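The Slippers Under the Table

I changed my mind about indoor shoes in March, on a day of slush and grit, when I visited the Jarkik studio in my socks (a mistake, with those floors!) and was handed a pair of slides before I'd even found a hook for my coat. They keep 28 pairs for 40 desks, which sounds stingy until you learn how many people bring their own from home and guard them fiercely.

What I liked best was how little fuss went into it. There are no lockers and no labels, just low racks tucked in wherever there is a bit of floor to spare, so you slip out of one life and into another while your computer wakes up.

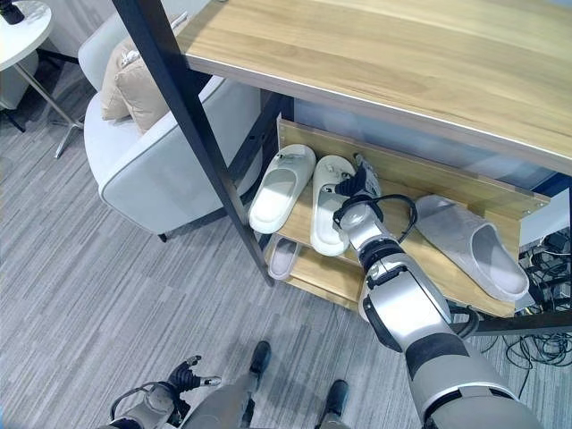 A slanted shelf is kinder to the back than a flat one, according to Ülle Eglītis, and toes should always point the same way or the whole row goes to pieces by lunch. She would put the whites together and let the grays fend for themselves.

I've since bought a little wooden rack of my own, 22 inches wide, and pushed it under the desk at home. My husband's slippers still live in the hallway, one by the door and one wherever it landed.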